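Part exchange or sell privately? My old Skorell has 13 months left on its finance

Asked 2023-03-18 in Buying and Selling

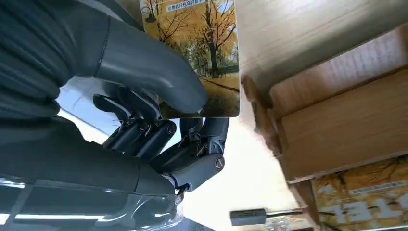
The question

Hello all, hoping some kind soul can steer me right. I've had my little Skorell hatchback on finance for a good while now and it's been a lovely car, but with a second child on the way we really do need bigger doors and a proper boot! Gosselin in Nirkberg have offered to take it in part exchange and say they'll settle the rest of the loan for me. Is that normal? And would I do better selling it myself?

Answer 1 (31 found this helpful)

Congratulations on the baby! Yes, dealers do this all the time. Ring your lender and ask for a settlement figure in writing - they usually hold it for a set number of days - then compare it with the offer. If the offer is higher, the difference goes towards your next car. We did ours in February and ended up £200 to the good. Don't sell privately until the loan is cleared, or at least talk to the lender first.

Answer 2 (19 found this helpful)

Agree with all that. Get a second price from Zadura too, they're only over the bridge, and take both keys and the service book with you.

Answer 3

just keep it and get a roof box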